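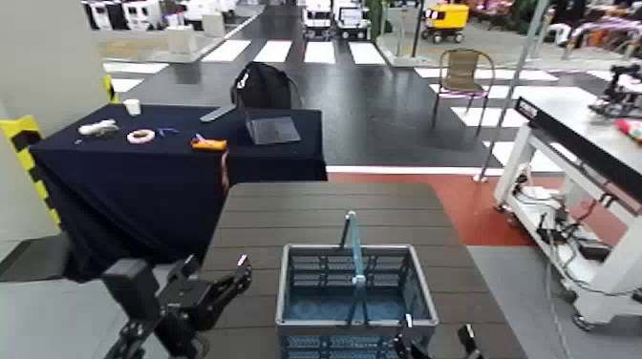

手提购物篮在工作间里的用法与保养

适用范围:带单根提手的塑料购物篮,侧壁为格栅或长条孔,篮口有加厚边框。金属丝篮和折叠布篮不在本页讨论。

一、选篮

先看提手的转轴。提手从篮口边框两侧的轴孔伸出,孔壁厚的耐用,孔壁薄的用不了多久就会豁口。检查方法:把提手竖起,捏住顶端左右晃动,转轴处有明显旷量的不要买。

再看篮底。底面筋条密的承重好,但小零件会卡在筋条之间。装螺丝、垫圈、钻头一类的东西,篮底另铺一块裁好的薄板或旧毛毡,四边各留3毫米余量。

孔的尺寸按要装的最小物件来定。剪线钳、卷尺、胶带卷、美工刀都不会从常见的格栅孔里漏出去;美工刀刀片、扎带头和短铅笔会。后面这几样先放进带盖小盒,再放进篮里。

二手篮子便宜,多数是店铺换下来的。篮口边框如果发白、发脆,用指甲能刮下粉末,说明塑料已经老化,只能装轻东西。

二、提手的位置

篮子放在台面上取放东西时,提手放倒。需要频繁搬动时竖起。单根提手竖起后正好横在篮口中线上方,拿大件会碰手,装长料时尤其碍事。提手不能自己停在竖直位置的,可在两侧转轴处各垫一片尼龙垫圈,厚度0.5毫米即可,太厚会把轴顶出来。

叠放前所有提手一律放倒,朝同一方向。叠放时篮内必须清空,垫板也要取出,否则上面一只会卡住,硬拔容易裂边。

三、台面

条板台面(平行木条拼成的桌面)放篮子要注意缝隙。篮脚落在缝上,篮子会微微翘动。把篮子转90度,让长边与木条垂直,通常就稳了。

条板缝里容易积木屑和扎带碎头。清理顺序如下:

1. 移开台面上的全部物件。
2. 用宽度小于缝隙的硬塑料片顺着缝刮一遍。
3. 吸尘器换扁嘴,沿缝吸。
4. 用拧干的布擦面,顺木纹方向。
5. 晾干后再放东西。

上油的台面每年补一次。我们工作间用的是Piltwood的哑光木油,一升装,补一张长桌绰绰有余。涂完等19小时再放塑料篮,时间不够的话篮脚会在油膜上留下印子,打磨才能去掉。Njål Haugen试过用吹风机加速,油面起皱,重做了一遍。
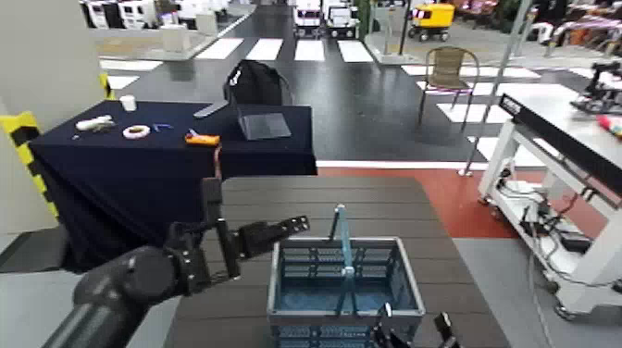 篮子离台边的距离至少留一掌宽。装满工具的篮子重心偏高,提手竖着的时候袖口一带就歪。条板台面没有挡边,可以在台沿下方用螺丝固定一根扁木条,上沿高出台面13毫米,够挡住篮脚,也不影响手臂搭在桌边干活。

四、铺布的桌子

第二张桌子用来放零碎和电脑,铺一块深色厚布。布的好处是小件不滚,缺点是藏灰、挂线。几点做法:

布边垂到地面的,朝过道一侧要收起来,用长尾夹夹在桌框上。下垂太长会被鞋尖踩住,整块布连同上面的东西一起滑走。

电源线和数据线不要从布面前沿垂下。从后沿走,在桌腿上扎一道。必须走前沿时,用布基胶带在桌沿压住,线的下端收进桌下。

杯子单独放一角,远离电脑,最好放在带边的托盘里。纸杯轻,喝空以后一碰就倒,喝完随手扔掉。

胶带卷平放会粘灰,侧面发黑。竖着穿在一根木棒上最省地方。没有木棒就平放在干净纸上,宽胶带和窄胶带分开。

卷尺、美工刀选橙色或黄色外壳的,在深色布上容易找。黑壳工具贴一圈亮色胶带,效果相同。收工时美工刀推回刀片再放,锁扣要听到响声。

深色布每月拆下抖一次,洗涤用30度水,不要甩干,甩干后折痕压不平。

五、线缆与框架

细线多股缠在一起的时候,先不要拉。把两端都从插座上取下,平摊在浅色的面上,从最松的一圈开始退。全部理顺后按长度分组,每组用一根扎带或魔术贴固定。经常拆的用魔术贴,长期固定的用扎带。

扎带在金属方管上固定线束时,注意以下各项:

扎带头朝不碰手的一侧。
收紧到线束不能滑动、外皮没有压痕为止。
余头用斜口钳贴着头部剪平,不能留斜尖。
靠近框架弯角处,扎带放在弯角前后各一道,不要正压在弯角上。
烤漆方管先垫一圈电工胶带,免得漆面磨花。

白色尼龙扎带不耐日晒,靠窗的架子改用黑色的。Prorno的宽扎带在我们这里用到第三个夏天仍未断裂,窄的一款断过几根,都断在扎带头根部。

螺栓连接的架子,装好一周后全部复紧一遍。复紧之后用记号笔在螺栓头和底座之间划一条短线,以后线错开了就说明松了。这项检查每年7月做一次,Roald Moen负责登记,表挂在门后。

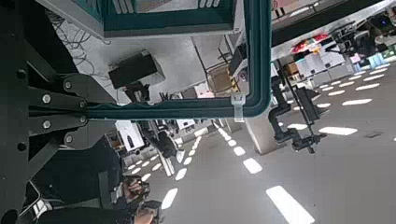
本页最后修改:12月25日,Wakana Noguchi(补充第六节,更正第三节木油用量)

六、地面标线与通道

工作间和货架区共用一块地面时,用标线划分。实线表示不能放东西,虚线表示可以短时停放。虚线每段等长,间隔与线段等长,贴的时候先用粉线弹出直线。

地面处理:扫净,用拧干的拖把拖一遍,晾干,再用酒精擦一遍要贴线的位置。油污处用中性清洁剂,清洁剂残留会让胶带在几天内翘边,须用清水过两次。

胶带从一端压到另一端,手里的卷保持低角度,边放边用橡胶滚轮压。不要拉伸。拉过的胶带会回缩,两头先起。线段两端剪成圆角,推车轮子不容易刮起来。

柱子根部贴警示色条,高度从地面到膝盖即可。混凝土面先刷一层底胶。浮灰多的柱面不刷底胶,贴上当天就会脱落。斜纹接头处对齐纹路,搭接两厘米。

转角内侧最先磨损。这一段用漆,直线段用胶带,日后更换省工。用漆的部分等彻底干透再走推车,漆罐上写的表干时间不能当作可通行时间。

篮子不放地面。确实要放的,放在虚线以内,贴墙或贴货架脚,提手放倒。背包同样不要放在通道边,挂在椅背上的背包会让轻椅子向后翻,改挂墙钩。

七、货架旁的收纳

货架上颜色相近的包装放在一起,盘点快,但同色的不同规格要用隔板分开。底层放重箱,篮子放在腰部高度那一层,层高比竖起的提手再多出一点余量,否则每次取篮都要先放倒提手。

每只篮子挂一张标签,写用途,不写具体物件。物件会变,标签没人改。标签挂在短边中间,用细绳穿过侧壁的孔,不要用胶贴,孔多的侧壁粘不住。

我们的编号规则:前一位是货架号,后两位是篮号,中间不加横线。Idun Halvorsen编的总表里现有1,764条物件记录,电子版和纸本各一份,以纸本为准。

八、清洗

塑料篮用温水加少量洗洁精,软毛刷刷孔。油腻的泡半小时。提手要来回翻动着刷,转轴里的脏东西是提手发涩的主要原因。冲净后倒扣在条板上沥水,不要暴晒。

不能用稀料、丙酮。记号笔痕迹用酒精擦,擦完立刻冲水。粘过标签的地方先抹食用油,十分钟后刮掉残胶,再按上面的方法洗。

转轴处洗完滴一滴硅油。普通机油粘灰,不用。

九、报废标准

有下列情况之一的停止承重使用:

边框有贯通裂纹;
提手一侧轴孔豁开;
篮底中央下垂,放在平面上会晃;
侧壁连断三根以上筋条。

报废的篮子剪掉提手,可以装扫帚头、旧抹布之类的轻物。提手完好的拆下留着,Grønli的篮子与Butside的篮子轴径相同,提手可以互换,轴距差一点,装的时候把提手两端轻轻向外撑开即可。冬天塑料发硬,先在温水里浸几分钟再撑。

相关页面:扎带规格对照;木油干燥时间表;Leif Lindholm的桌下走线做法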